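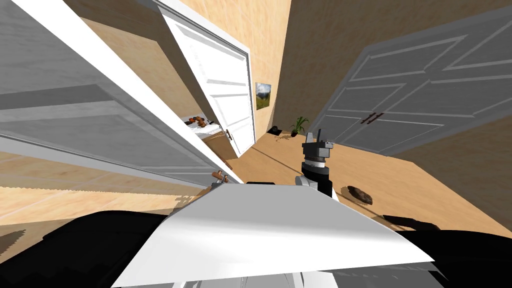 Issue 24, page 6

Oct 9, 2020
By Gintarė Mockus
Filed under: Sewing Talks, Fitting & Alterations

Lining a jacket without tears - notes from my talk to the Bisonberg sewing circle

(Several of you asked for these, so I've typed them up more or less as I had them on my cards. Bits in brackets are reminders to myself. I've left them in.)

Hello everyone! Settle in, get your tea. (Check they can hear me at the back.)

I'm going to talk about linings for the next while, and I know that for plenty of you the word makes your shoulders creep up round your ears. Mine used to do the same. My first lined jacket hung in the cupboard for two winters with the lining pinned in at the neck and nothing else done, and every time I opened the door the pins winked at me. I want to get you past that stage, because a lining is the most cheerful part of the whole garment and you get to choose something completely daft for it if you like. My navy coat has parrots inside.

(Hold up navy coat. Turn it inside out SLOWLY, last time I dropped the hanger.)

Start with cloth. I've handed round a card of swatches, so pass them along as I go. The first is plain acetate. It's cheap, it's slippery, it frays if you so much as look at it, and it's what most of us begin with. The second is viscose twill, and this is the one I'd love you all to try. It has a bit of weight to it, it presses beautifully, and it stays where you put it on the table. The third is silk, which I've used exactly once and adored, and the fourth is a printed cotton lawn. Lawn is lovely in the body of a jacket but please don't put it in the sleeves! It grabs hold of your jumper and you end up wrestling your own arms. Cut the sleeves from something slippery in a matching colour and nobody will mind a bit.

(Ask: who has lined with cotton? Let them tell their stories. Not too long.)

Wash or steam your lining before cutting. I hang mine over the door and go over it with plenty of steam, then leave it overnight. Viscose can shrink a fair amount, and if it does that after it's sewn in, your hem will pull up like a blind.

Now cutting. Jaanus Navickas taught me to lay slippery cloth on top of tissue paper and pin through both, and cut through the paper and cloth together. It blunts your scissors a little. I keep an old pair for it. The cloth simply stops wandering about, and the first time I did it I laughed out loud because my two fronts came out the same size, which had never happened to me before. Cut on a single layer if you can bear it. Flip the pattern piece over for the second one and write LEFT and RIGHT on the tissue in big letters. I've made two left sleeves. I was quite pleased with them until I got to the other armhole.

(Show tissue. Pass round the two left sleeves.)

On to the bit I really came to talk about - ease. A lining needs to be roomier than the jacket, and I think this is where most trouble begins. Your outer cloth usually gives a bit when you reach for something. Lining cloth hardly gives at all. If the two are cut to the same size, the lining takes all the strain, and it goes at the underarm or down the centre back. So we put a pleat in the centre back. Mine is 24 mm deep on each side of the fold at the neck, tacked closed at the top and at the waist and left free between. If your pattern has no separate lining pieces, just shift the centre back of the body piece away from the fold of the cloth by the depth you want. That's all it takes. Do remember to pleat it away again at the neck or it won't fit your facing, and do decide which way the pleat faces before you tack it. I press mine to the right. No great reason, that's how I was shown.

The underarm wants some extra as well. Think about what has to happen there. The jacket's seam allowances stand up inside the armhole, and the lining has to travel up and over them and down again into the sleeve. I raise the underarm of the lining by 1 cm on the body and the same on the sleeve, tapering to nothing by the notches. Try it on a toile if you don't believe me. The difference when you lift your arm is wonderful.

(Lift arm. Other arm. Show the grey jacket with raised underarm, then the brown one without.)

Mitiku Shiferaw asked me before we started about stretch linings for knitted jackets. Good question and I only have half an answer. I've lined two jackets in ponte, one with a stretch mesh and one with an ordinary woven lining and a deep back pleat. I wear the woven one more. It goes on easily over a blouse, whereas the mesh clings a bit. But the mesh one moves better when I'm driving. So it depends what you want the jacket for, and on how snug it is. If it's cut close, go for stretch.

Right, putting it together. I sew the lining as if it were its own little jacket, with sleeves set in and everything pressed, and I leave a gap in one sleeve seam for turning. A gap as long as your hand is plenty. People make it tiny and then try to pull an entire winter coat through it. Use a fresh needle, a 60 or a 70, and fine thread, and hold both threads behind the foot for the first few stitches so the machine doesn't swallow the cloth. Shorten your stitch slightly. If you get puckers, loosen the top tension before you do anything drastic.

Then sew the lining to the facing, starting from the centre back neck and working down one side, then going back to the centre and working down the other. If you go all the way round in one pass the top layer creeps, and you arrive at the second hem with more lining than you started with. Stop both sides a few centimetres above the hem.

(Demo on the half-size sample. Red thread so they can see.)

The hem. Deep breath! The lining hem should sit above the jacket hem with a little fold of spare length hanging over, what's called a jump pleat. Press the jacket hem up first. Press the lining hem up so that its folded edge would sit level with the jacket's folded edge. Then slide the lining edge up by 2 cm and slip stitch it to the jacket's hem allowance, catching only the allowance. When you let go, the extra drops down into a soft fold and the whole thing can move. Do exactly the same at the cuffs. If your cuffs twist, you've probably sewn the sleeve lining on a quarter turn out, so match the underarm seam first and pin there before anything else.

Kohei Sekiguchi does all his hems by machine, bagged out, and they're splendid, so please don't think you have to do it by hand. I like the hand stitching. I put the radio on and take my time over it, and that evening is my favourite part of making a coat.

One more stitch that I wouldn't be without: tie the lining to the jacket at the shoulder point and the underarm with a short thread chain or a scrap of tape. It takes five minutes. Without it the sleeve lining comes out with your hand every time you take the jacket off, and you look like a magician.

(Pause for questions here. Likely ones: vents, pockets, pressing cloths.)

Vents - I'm going to be a coward and say that vents need a talk of their own. Yoshinori Hayashi has promised to bring his paper samples in April and take us through one step by step, and he's much neater than I am.

Inside pockets go in before you join the lining to anything. Put one in the side your hand naturally reaches across to, and back the opening with a strip of light fusible so it doesn't sag.

Pressing cloth: silk organza, because you can see through it. Get a decent square and zigzag the edges. Mine is scorched in one corner and still going strong.

If you want practice before you risk a proper coat, line a waistcoat. No sleeves, straight hem, and you can have it done over a couple of evenings. I've brought three along, so do come up and turn them inside out. You're welcome to tug at the seams and see where I've cheated.

(Collect swatch card and BOTH left sleeves before leaving.)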